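Ticket 1419 – Break area cabinet, top drawer sticking
Opened by: Ifeoma Okafor
Assigned to: Nicanor Esteban
Status: open

Hi Nicanor! Me again, the gray cabinet by the glass partition. The top drawer jams halfway and I have to yank the black handle hard (I nearly sent everyone's snacks flying this morning!). I tried emptying it and wiping the runners – no luck. The lower drawer is fine.

Update, 14 January 2020: the Reltton spray helped for maybe an hour, then it stuck again. I think the left runner is bent. Could you bring a spare set up from Wike? I can clear the chips and drinks off the top whenever you're ready to tip it back.

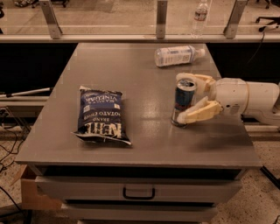

Any time after lunch works for me, just message me first.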